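Goreo bench arm — FAQ

What supply does it need?
A 24 V bench supply rated at 6 A. Do not share it with the Kustoron controller.

How do I set the approach height? 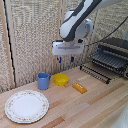 Approach height is stored per object in the Malik config file, in millimetres above the table. Start at 72 for everything. A mug standing beside a bowl needs more, as the open fingers must clear both rims on the way in.

Why does the wrist view lag?
Exposure is too long. Cap it at 600 and restart.

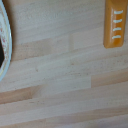
Wrist view: patterned rim at left, orange piece at upper right.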